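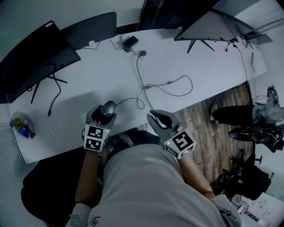
Desk notes, long white one, Stendell room
Thursday, May 23, 2019

Cables again. In March I wrote that the desk was "basically sorted," and I would like that struck from the record.

Measured the top this morning: 52 inches of it I'd call usable, the rest belongs to the monitor. Its legs splay out like a dog on a kitchen floor, so anything pushed toward the back ends up parked between them. The black cable still runs across the white top toward the left. Black on white, very elegant, catches every sleeve in the building.

Mouse: dark gray, stays on the desk. Amparo wants it on the right, Lucero wants it on the left, and I want them both to stop moving it while I'm at lunch. Middle-left for now.

Tried the Gandar clips under the back edge. Bought 5, have 3, the other two let go overnight and I found one with my shoe. The adhesive says 48 hours before loading. I gave it some 5 minutes, so fair enough.

To do:
- wipe the back edge, put the clips up again, leave them alone until Saturday
- ask Inês if the Orozco tray fits a top this thick
- label both ends of every cable, including the ones we all "know"
- turn the monitor square to the desk (Hortensia likes it tilted, check first)

Tray quote from Unuver is in the drawer, under the tape.

T. Uzor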